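The Dorndale Keepsake Album for Family Elders

Every family seems to have one person everybody else drifts toward at a gathering, the one whose chair ends up with four others pulled close to it. The Dorndale was made with that person in mind. It's a big, handsome, slow sort of book, meant to be filled by many hands over many months and then passed down to whoever comes next.

Inside you'll find 127 leaves of heavy cream paper, sewn and not glued, so the album lies flat on a kitchen table while an aunt writes in it (and aunts do like to write!). The first pages are for the elder's own words. After that come sections for children, grandchildren, godchildren and old friends, with plenty of blank space for the stories that won't fit anywhere else. The sleeves at the back hold up to 300 photographs, letters or pressed flowers.
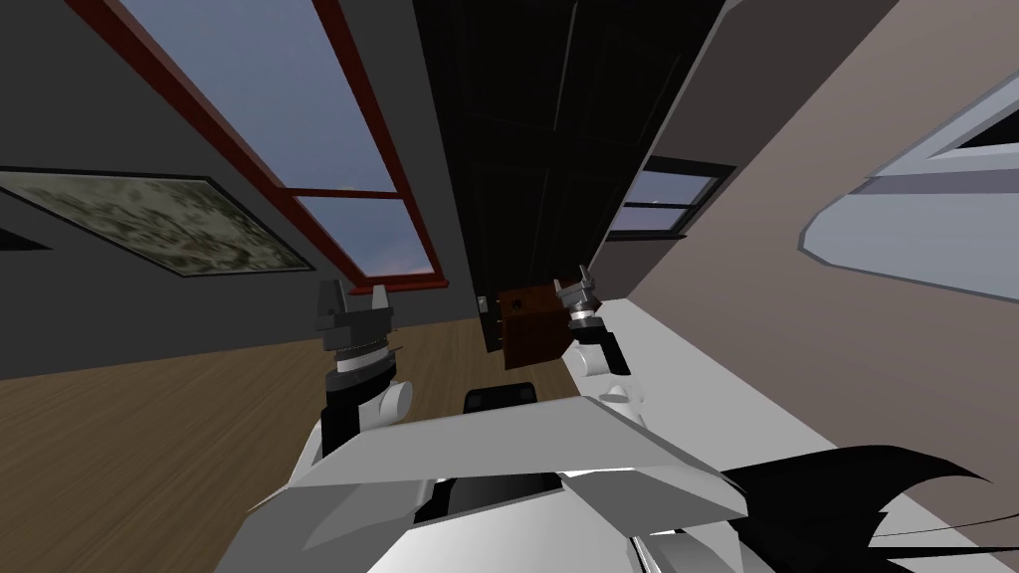

Choosing your cover

We offer the Dorndale in 3 cloth colors: Fistholm blue, moss and a soft brick red. All of them take a stamped name beautifully, and we're always glad to help if the name is a long one or has accents in it. Please type it exactly as the family spells it.

Adding the Kurup box

The Kurup is a lined storage box cut to fit the album, with a ribbon pull and a shallow tray for medals, rings or a folded program. It can be ordered later on its own.

Ordering

Item number 705. Stamped albums are made up at our Sistevum bindery, and for gatherings in June we ask that you send us the name by April 20, 2026. Unstamped albums ship from stock.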